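4.2. Asentamientos del terraplén de ensayo y comparación con el cálculo previo

Como ya adelantamos en la introducción, el terraplén de Nolis se levantó sobre una arcilla blanda de origen lacustre que los ingenieros de la zona conocen bien, y a la que todos, de un modo u otro, le hemos cogido cierto cariño con los años. El espesor de la capa compresible bajo el eje es de 7 m, y por debajo aparece una grava densa que, a efectos de consolidación, tratamos como frontera drenante. Los drenes verticales se hincaron hasta esa grava en toda la mitad norte, mientras que la mitad sur se dejó sin tratar para disponer de una referencia con la que comparar, algo que en obra no siempre resulta fácil de defender y que agradecemos muy sinceramente a la dirección del proyecto Rarport.

Las placas de asiento se colocaron en dos alineaciones paralelas al eje, separadas 30 m entre sí, y se nivelaron desde la puesta de la primera tongada. En la mitad con drenes la curva se fue aplanando mucho antes de lo que preveía el cálculo hecho con los coeficientes de laboratorio, y eso nos obligó (con gusto, hay que decirlo) a revisar con calma los ensayos edométricos. El coeficiente de consolidación horizontal deducido de las medidas de campo resultó alrededor de 2 veces mayor que el obtenido en las muestras inalteradas, diferencia que atribuimos a las finas intercalaciones de limo que se aprecian en los testigos y que una probeta pequeña difícilmente puede representar.

En la mitad sin tratar, en cambio, el ajuste con la teoría unidimensional fue bastante bueno durante los primeros meses y empeoró después, conforme la fluencia secundaria iba ganando peso.
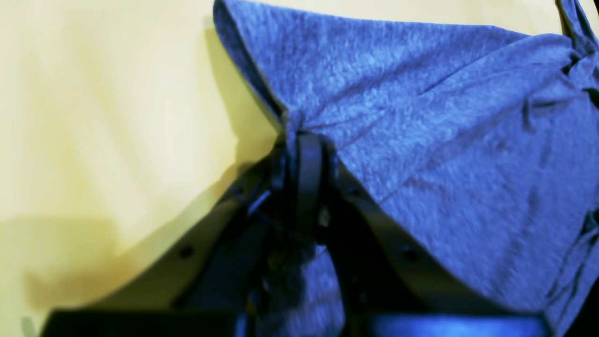
Figura 6

Conviene recordar, además, que las lecturas de los piezómetros de Druston se corrigieron por la variación de la presión atmosférica, y que las correspondientes a enero se descartaron por un fallo en la alimentación del registrador. Con los datos restantes, el grado de consolidación estimado a partir de las presiones intersticiales queda algo por debajo del que se deduce de los asientos, tal como ya se había observado en el terraplén de Nedelcu. La discrepancia se analiza en el apartado 4.3, junto con la influencia de la zona remoldeada en torno a los drenes.

Contacto | © Grupo de Geotecnia Rarport, abril de 2022 | Volver arriba

Este sitio utiliza cookies propias y de terceros para mejorar la navegación. Si continúa navegando, acepta su uso. Aceptar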